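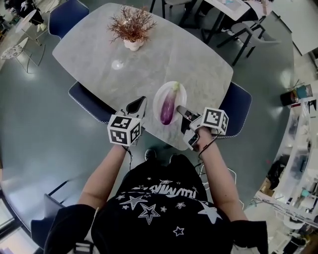

Eggplant on the oval plate, one gripper on each side.

4. Your first chore: the plate and the eggplant

Okay, you've got both hand grippers on and the markers are showing up in the Pornine app. Time for some food! I always start people on an eggplant, and I've taught this to 18 of them now. It's long, it's slippery, and it's fat at one end and skinny at the other, so you learn a lot from it.

1. Put the plate near a corner of the table where you can reach it without leaning.

2. Lay the eggplant across the plate at a slant.

3. Bring one gripper in from each side and stop just short of the plate. Wait for the beep.

4. Close on the middle of the eggplant, lift it a hand's width, and count to two.

5. Set it back down, open both grippers, and pull your hands away slowly (slower than that!).

6. Save the take, turn the plate a little, and go again.

Note: Keep your sleeves and cords off the marker cubes. If the app loses a cube for even a blink, it throws out the whole take - yes, even the really pretty ones.

Caution: Don't squeeze to feel safe. The pads hold more than you'd think, and a bruised eggplant gets soft and starts to roll funny.

So can the robot do this by itself yet? Sort of. With 500 good takes, our Peritz arm will pick up an eggplant it has seen before, on a plate it has seen before. Swap the plate and it gets nervous. Around 1,000 takes, with lots of different plates, it does much better, but I still wouldn't let it set my table. Clearing one with glasses on it? Not this year, I think. Morena Fabbri is more hopeful than I am and she wrote section 5, so you'll get her side there.

If the beep in step 3 never comes, back both hands off, hold still for 4 seconds, and come in again. Still nothing? Go back to section 2 and redo the marker check.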